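Neserwood Boards > Buying and Selling > Secondhand computer parts, worth it?

dunmarrow
Posted August 21, 2024

ok so my old desktop is dying and I've got 300 to spend, not a penny more. New is out. Been looking at used parts on Kurport and some of the prices are silly low. Anyone here bought a used processor that way? Do they hold up or am I buying someone's problem

tillie_k
Re: Secondhand computer parts, worth it?

Bought used for years. Processors are the safest thing you can get secondhand imo. No moving parts. Hard drives never, power supplies never. Fans are cheap so just get new ones.

Ask for pictures before you pay. Real ones, not the store photo. And meet in person if you can, the library lot is fine.

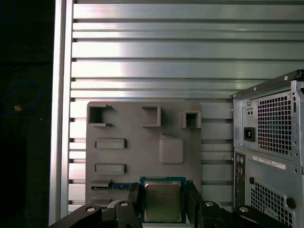
Re: Re: Secondhand computer parts, worth it?
pfennig17

Gotta disagree with tillie. Got burned in May. Seller had 336 good reviews, chip showed up dead, seller said I must of killed it putting it in. Kurport sided with him. Took 17 days of emails to get told no.

If you only have 300 get a refurbished office machine from Jitpraphai. Whole thing, with a warranty. Boring but it turns on.

dunmarrow

Jitpraphai is the place by the bus station? thought they closed

pfennig17

Moved. Same street, other end. Parking is worse

Armelle Sabatier

Long post sorry, on lunch.

I've sold parts on and off so from the other side. Most sellers are just people who upgraded and want the old stuff out of the closet. The bad ones are easy enough to spot. Won't answer a plain question, price drops as soon as you hesitate, wants payment outside the site. Walk away from all three.

For a processor look at the metal top and the edges of the green board. A dull top is no big deal, I'd take a dull one over one that's been scrubbed shiny. If the printing is too faint to read ask for the model in writing, in the actual message, so you have it if there's a dispute.

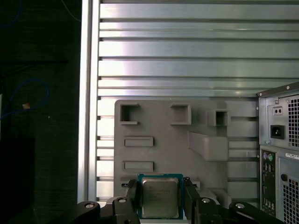

Then check it fits your motherboard BEFORE you pay. Sounds dumb. Half the returns I've had were people who got the wrong socket and then wanted me to cover shipping both ways. I do take returns for a week if it's dead, most people on here would too if you ask nice.

pfennig, sorry about yours but one bad seller isn't the whole site.

pfennig17

One bad seller and a site that backed him up. That's two problems. You take returns, great, he didn't

tillie_k

fair. But he could of filmed himself opening the box, I always do that now

pfennig17

I'm not filming my mail

ruskbottom

Don't spend 300 at all. What do you use it for? If it's email and the kids homework a used laptop does it. I see people drop 700 on a desktop to look at recipes

dunmarrow

Photo editing mostly, and I do the newsletter for my sister's shop. Laptop screen is too small for me. Motherboard is a Zalton if that helps, the older one with the loud fan

Armelle Sabatier

Post the full model number, it's printed on the board itself, usually near the middle. Can't tell you what fits without that

dunmarrow

will look tonite, have to move the desk to get the case open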